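Course Materials > Sport Event Management > Unit 9: Player Conduct and the Crowd

Unit 9 Handout
Prepared by Samira Karam

Players hold considerable influence over spectators. A gesture towards the stands may be harmless at one ground and a breach of venue rules at another. Students should be able to identify who has authority over a player before, during and after a match.

During play, authority rests with the referee. Once the final whistle has sounded, the venue controller may direct players to leave the field. A club's code of behaviour continues to apply in change rooms, on team transport and in accommodation booked for away fixtures.
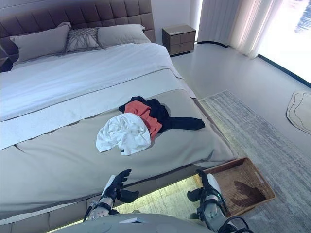
Case study: Nostberg v Polat

The match drew a crowd of 983. At full time, a Nostberg defender climbed the perimeter fence and twice refused a direction to come down. The venue controller, Michalis Kouris, recorded the refusal in the incident log, and the league issued a two-match suspension.

Read the log extract on page 79 of the course reader. Prepare a one-page response on whether the penalty was consistent with the league's code.

Contact: Sport Management Office, Room 932 | Back to top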